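Equipment Planning FAQ: Budgeting for a Small Robot Cell
Home › Guides › Buying and planning
Last updated 07/03/2025

I look after equipment planning for our bench at Illside, and I get a lot of email from people putting together their first budget request. Most of the questions are the same handful, so I've collected my answers on one page. I'm not a dealer and I don't get a cut of anything!
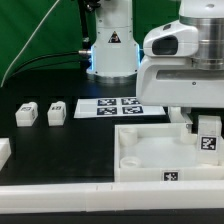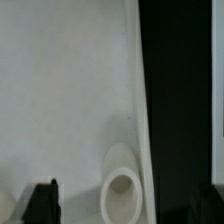

What should be on the list besides the arm?
Way more than you'd guess from the quote. The arm gets its own line, with a nice bold number next to it, and then everything else sneaks in underneath: the gripper, the fingers, the mount, the table, the cables, the cameras, the safety gear, and all the little plastic parts the thing is supposed to handle. I keep a separate line called "tabletop" and I never let anyone fold it into "misc." The white tray with the posts inside it, the small blocks with tags on top, the printed sheet with four markers on it, those all belong on that line. A sheet of paper costs next to nothing, sure, but somebody has to design the layout and measure where everything goes, and those hours come out of someone's week.

How big a chunk of the budget is the arm itself?
On my last plan (we called that one Horier, don't ask me why) I started out with 80 percent for the arm and gripper and the rest for everything else. That was too lopsided. I ran out of "everything else" money well before I ran out of things to buy. I now write the small stuff down first, add it up, and see what kind of arm I can still afford. It's a bit depressing the first time you do it, but the plan holds together a lot better.

Do I need one arm or two?
Depends on the job. If one part has to be held while another goes into it, price both options before you decide. A second arm means a second controller, a second set of cables, more table, and more time keeping the two out of each other's way. A simple clamp or fixture can cover a surprising number of jobs for much less. I'd ask for a quote on 2 arms anyway, just so you have the number when your boss asks.

Are printed markers good enough, or should I buy a fancier vision package?
Start with the printed ones. They're cheap, you can make more whenever you like, and if one gets scratched you just stick on a new one. Do budget for decent printing on something flat and matte, though. I once saved a few dollars with glossy labels and spent an entire afternoon fighting reflections. The fancier packages can be great, but I'd want to see one running on my own parts, under my own lights, before I signed for it.

Should I pay extra for a wrist camera?
I would, if the job has close work in it. A camera off to the side is good for the big layout, and one at the wrist gets you up near the part. Ask the seller how close it can get and still focus, and ask to see sample pictures of parts like yours. White plastic against a pale background is a tough one, so if that's what you handle, put some lighting money in the plan too. A colored backdrop is also a cheap thing to try.

What about spare fingers and fixtures?
Order spares with the first purchase. I ask for 3 sets of fingers: one on the gripper, one in the drawer, and one to cut up and experiment with. Fairclough, the shop that makes ours, charges a setup fee per order, so going back later for a single set really stings. Same goes for trays and posts. If you can print your own, great, but then put the printer time and material in the budget like any other cost.

New, used, or leased?
I've done all of these. Used can be a real bargain if you get the cables, the pendant and the software license in the deal. Get that in writing! Our used unit came through Karkmont, and the arm was fine, but the license transfer took forever and I had a table sitting idle the whole time. Leasing makes sense if you're not sure the job will still be around in a couple of years. Read the part about returning it, especially who pays for the crate.

How long should I plan for, start to finish?
Longer than the delivery date. If you want to be up and running in September, don't have the arm show up in September. I leave time for bolting down, wiring, the safety review, and calibration, and then I add a couple of weeks for whatever I forgot.

How much space and power do I need?
Measure the full reach of the arm and add room for a person to walk around it. Then check the door. For power, look at what the whole bench draws, lights and computer included. Our table top is 48 inches on the long side and I'd go bigger if I were buying it again.

Can I see your spreadsheet?
Yep, just send me a note through the contact form and I'll email you a blank copy. It's ugly, but the formulas work. If you add a line I don't have, please send it back to me so I can put it in mine.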